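Notebook - Erkgate build, dish task
June, started 4:40 pm

Picking up where the last page stopped. Kitchen is ours until the end of the term so no more packing the whole thing up every night. Good. Still lost most of the first hour to the laptop not finding the Virnik driver board. Unplugged, replugged, different port, nothing. Bad USB cable. It's in the trash now, do NOT fish it out again.

Goal for this block: get the brush pickup solid enough that we can stop hand-starting every run. The full task for the Wibisono round is brush off the plate, scrub motion, brush back down on the plate. Rules say handle has to end up on the plate or touching it. Rules don't say anything about which way the bristles face, I reread it twice. Somebody else read it too please.

Where we were: 112 runs logged before today, all from last month's layout. Those are no good for the final model because the counter was mostly bare then. Keeping them in the old folder, only using them to check the loader. 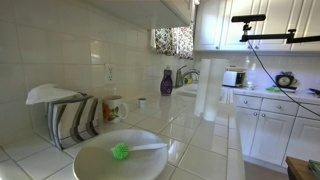
Tile is the thing that keeps biting. Glossy, so the depth readings go to mush whenever the window light is strong, worst early afternoon. After 5 it's a lot better. Tried lowering exposure a notch and got fewer holes but the grout lines started showing up as little ridges and the planner thinks there's a step there. Put exposure back. Tried averaging over several readings, helps a bit, makes everything slower. Leaving averaging on for the pickup and off for the rest.

White on white also. Plate rim against tile, segmentation loses the edge maybe one try in four. Handle is white too so if it guesses from the handle alone it goes all over the place. Green bristles are easy, it finds those every time. So new plan - find the green first, then walk along the handle direction from there and grab a fixed distance down. Hacky. Works better than what we had.

Grab distance: started with the middle of the handle. Too floppy, brush head swings down when it lifts. Moved toward the head, swing mostly gone, but then the fingers clip the plate rim if the brush is lying flat. Settled somewhere between. Value is in the config under brush_offset, dont change it in the script, it gets overwritten.

Test on the new version, 30 tries, brush turned by hand a little between each one:
clean pickup 21
picked up but slipped in the scrub 5
missed 3
hit the rim and e-stopped 1

Not bad for one evening. The slips all look the same in the logs, grip force drops right when the wrist rolls. Think it's the Grirex firmware relaxing the hold when the motor current spikes. There's a setting for it, buried, second tab. Didn't touch it yet because last time somebody changed a thing in there we had to reflash the hand and it took all night.

Misses - two with the handle pointing almost straight at the base, one I can't explain. Saved the log, named it weird_miss, have a look if you get there before me.

6:15 pm
Took a break, ate, came back. Calibration had drifted, of course. About 3 mm to the left at the far end of the counter, fine up close. Re-ran the board calibration, better. I want to do this at the start of every block from now on and write the result on the page so we can see if it's the mount creeping or something else. Tightened the joints anyway. One was looser than I'd like.

Also fixed: time stamps between arm log and depth log were off by 169 ms. Constant offset so I just subtract it in the loader. That explains the playback looking late, we blamed the network for a week. Ugh. Old runs need the same fix if anybody uses them, ask first becuase I'm not sure the offset was the same back then.

Scrub motion: still the canned circle. Looks silly but judges only score contact time and coverage. Made the circle smaller and shifted it over two notches. If there's time I'd rather learn it from demos than keep nudging numbers.

To do next block
- calibrate, write it down
- spare USB cable, two of them
- try the Grirex hold setting, back up the config FIRST
- 30 more with the handle pointing at the base
- label the crash run so it doesn't get into training
- ask about props, does the Wibisono counter get set by us or by them?? changes everything about how much we move stuff between runs

Battery on the e-stop remote is low, swapped it for the one from the drawer, no idea how old that is. Stopped 7:50.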